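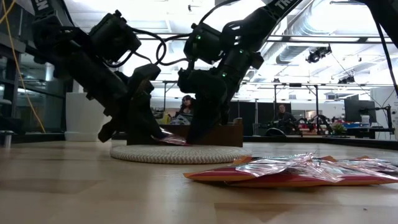
In Favor of Tipping It All Out

Poppy Ashworth

Search this site Search Enter keywords

My position is simple and I will defend it at any kitchen table in the country: a household that drinks tea should own a wooden box with dividers in it, and two or three times a year somebody should dump every last sachet in a heap and put them all back one at a time. I love this job. I love it more than the tea, most days, and I drink a lot of tea.

I came to it through my neighbor Carmela Cordero, who keeps hers on top of the refrigerator and takes it down when company comes, lid open, the way other people bring out a photo album. The first time she did this for me I picked a chamomile without even wanting chamomile, just for the pleasure of pulling one flat little packet out of its row and feeling the rest lean over to fill the gap. I went home and looked at my own arrangement, which was seven cardboard cartons wedged sideways in a cabinet, four of them holding a single sachet each. I bought a box that same week. It's a plain one, brown wood with no lid, and I wouldn't trade it for a prettier one.

The case against, as I usually hear it, is that the cartons already do the work. They say what's in them. They stack. Musa Anozie made this argument to me at length last August while eating my crackers, and I'll grant him the labels. A carton is good at telling you what you bought. It's terrible at telling you what you have left, and you can't see past the one in front. With loose sachets standing in compartments you know in one look that the peppermint is nearly gone and that you own far more rooibos than any two people could want.
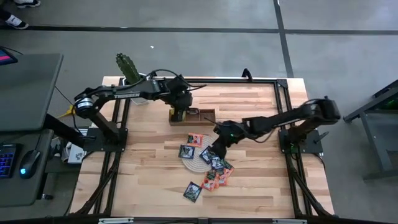

And the heap! People treat the heap as the price of the tidy box, something to get through as fast as possible. I think the heap is the best part. Everything you've been saving or avoiding or forgetting comes out face up on the wood at the same time – the fancy one from a hotel, the two that got bent behind the divider, the licorice somebody gave you that you keep meaning to pass along. You spread it with the flat of your hand and it slides in every direction, because that shiny wrapping has no grip at all, and then you get to start choosing.

I have opinions about the choosing too. Sort by color first and don't read anything. Reading slows you down and makes you think about whether you're thirsty. If you go by color you'll have rough families in no time, and the families turn out close to right anyway, since tea companies seem to agree that mint is green and that anything with berries in it has to be some kind of red. Then go back through each family and read the names.

Put something soft under the heap if your table is slick. I use a round woven trivet, and it catches the first handful nicely, though the edges always spill off it. Carmela uses a dish towel. Trevor Sowerby uses nothing and chases his sachets across the floor, and I've watched him do it with a perfectly good place mat hanging on a hook behind him.

The same goes for any small flat thing that comes in a wrapper or a sleeve, by the way. Seed packets are wonderful in a divided box. So are trading cards, if you have a kid in the house or were one. My nephew keeps his in an old Birkett cutlery tray and sorts them by border color, and when I saw him at it, cross-legged and completely absorbed, I knew we were related.

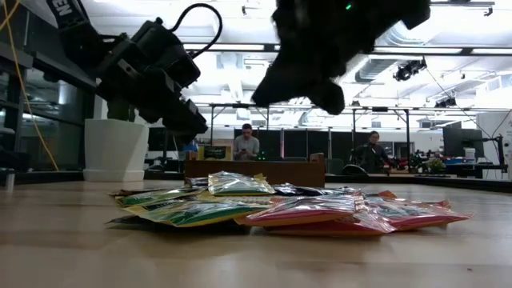

No. 194

Now for the part where people disagree with me, and Mairéad Keane disagrees with me by mail. She runs a bed and breakfast out past Utov and she believes in the mixed bowl. One big bowl on the sideboard, everything thrown in together, guests rummage. She says a sorted box makes people nervous about taking the last one in a row. She says her guests talk to each other over the bowl.

I've thought about this a good deal and I believe she's right about her guests and wrong about my house. A bowl is lovely for strangers at breakfast. At home, half asleep at 6 a.m., I don't want to rummage. I want my hand to go to the back left corner and come out with a strong black tea before I've found my glasses. She also replaces everything in that bowl every couple of weeks, so nothing sinks to the bottom and stays there. My sinkers used to stay for years.

Where I've changed my mind is on filling the compartments tight. I used to pack them until you had to pinch a packet hard and tug, and the corners came out crumpled. I had 40 sachets in a space meant for a lot fewer and I was proud of it. Mairéad wrote that a row ought to have enough slack to flip through like file cards, and I tried it, and she had me there. The extras went into a jar. They're fine in the jar.

Another thing I'd push for is doing it by hand and singly. You can grab a fistful and shove – I've done it when I was late – but you'll get one in backward and one upside down, and you'll miss the torn one that's been dusting everything else with hibiscus. Take each one by its edge, lower it in upright, let go. The motion gets very satisfying after the first dozen or so.

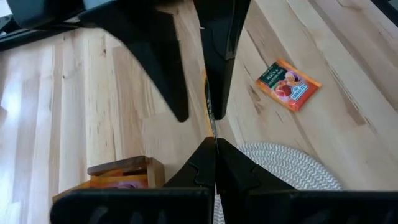

What to Do With the Odd Ones

Every sorting leaves a remainder. Mine last time was a lemon ginger, two greens from different makers, and something called Besari Evening that has been with me through a move. I used to force these into whichever row looked closest, and then I'd get a surprise in my cup.

These days I give the odd ones their own compartment, right at the front, and that's the one I offer to visitors first. It goes over better than any of the neat rows. Musa, who has no use for the box as a matter of principle, goes straight for it every time he comes by, and he's the one who finally drank the licorice.

So clear off the table this weekend and tip the whole lot out. Put the kettle on before you begin, and keep the mug well away from the paper ones. If you turn up a Besari Evening, I'd like to hear what you thought of it.

Contact us | Skullstead Household Review, P.O. Box 2051 | © All rights reserved | Back to top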